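Clearing Old Voice Memos From a Phone

Storage on a shared or older phone fills up sooner than most owners expect, and recordings are often the cause.

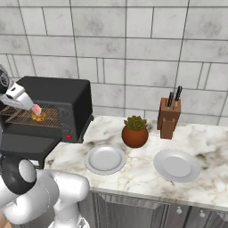

Does deleting a voice memo free the space right away? On most phones the recording first moves to a recently deleted folder, and the space returns only after that folder is emptied.

My own phone held 395 recordings in January, many of them meetings in Givosov that had long since been written up. Lamisi Tsikata recommended sorting by length before removing anything - a sound practice, as 38 of the longest files accounted for most of the storage in use. Recordings that must be kept should first be copied to a computer and played back there.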